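## 4. Where Things Land: Open Shelving and the Shared Supply Cart

The most enjoyable part of this study, for us, was the shelving. We had gone in expecting to write mainly about closets and drawers, and we came out with a long chapter's worth of notes on wire carts. An open cart has no doors, no labels unless somebody adds them, and no assigned owner for any given shelf. Every object on it is there because a person picked a level and a spot, often with full hands and something else to do. That makes it a wonderful thing to study!

### 4.1 The Naslow corridor

The Naslow site keeps its shared goods on rolling wire shelving in the hallway. Three levels are within reach of most adults, though the lowest one asks for a bend or a squat. Our log for this site runs to 1,040 placements, where a placement means one object set down on one shelf, whether it came from a bag, a room or another level of the same unit. Of these, 351 were moves between levels, a far larger share than we had planned for. People do a lot of quiet shuffling on a cart like this.

We sorted objects by use (cleaning, kitchen, textile, packaged goods, toys, other) and by how they behave on a wire surface. The second sorting proved to be the more useful one. Flat-bottomed boxes can stand almost anywhere. Sponges and foam blocks tilt, stack and creep over the front lip. Bags lean on whatever is next to them, and if there is nothing next to them they lean on a post. Plush toys fill gaps and hold their neighbors up, a job we had never thought to give a column on the coding sheet.
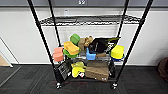

*Figure 3. Two loading states of the wire shelving, Naslow corridor. (a) Middle and bottom shelves in use, top shelf empty.*

It follows that a crowded shelf tends to stay crowded. A new item dropped into a full row has support on both sides, so it stays up, and the person walks away satisfied. Put the same item on a bare wire grid and it may tip over, and then it has to be dealt with a second time. We call this the neighbor effect. It was strongest for soft and rounded goods and close to absent for boxes - a nice clean split, and one we found again at Mandasow, where the shelving is deeper and the mix of goods leans toward dry food.

### 4.2 The level left free

The neighbor effect has a companion, and it is the finding that got the most talk in our group. With three shelves to choose from, people often fill two and leave the third alone. The free level was not always the same one. We recorded it at the top, with everything gathered lower down, and we recorded it in the middle, with goods above and goods below and a clear gap between the two groups.

Our first guess was reach. An empty top shelf fits that idea well enough, but an empty middle shelf does not, given that the middle is the easiest level to use. Our second guess was separation. A gap in the middle keeps one group of goods apart from another, and the bottom shelf in such cases held mostly sponges and other cleaning or kitchen items. Small boxes and packets still turned up among them, so the line is a soft one. We think both forces are at work, and we would love to see someone test them one at a time.

A third possibility came from the Mazza team, who coded a subset of the log without knowing our ideas. They suggested that the free level works as a landing strip, a place kept open for the next armful. We went back to the 351 moves between levels with this in mind and the fit is encouraging, although our coding sheet did not record how long an object rested before it was moved on. The next version will.

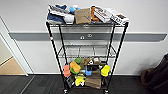 *(b) Top and bottom shelves in use, middle shelf empty.*

Annunziata Tedesco, reading a draft of this section, objected that we were giving the gap too much purpose. A shelf can be empty, she wrote, simply in the way a chair is empty: the goods that belonged there have been taken, and the next lot has not come. She asked us to report how often a free level stayed free across two checks in a row, and to hold back the word "kept" until we had that number. We agree with her on the wording and have changed it in Table 5. The count itself needs paired checks, which we have for 17 sessions at Naslow and for none at Mandasow.

### 4.3 Overhang

One smaller result deserves a paragraph. Items that stuck out past the shelf edge were mostly left that way by the next person to use the cart, even when a light push would have brought them in. Foam blocks and light packages made up most of these cases. In the Dornadus sorting scheme, which we used for the first pass, overhang is scored as an error. We have dropped that label and now treat it as a position of its own, next to "front" and "back."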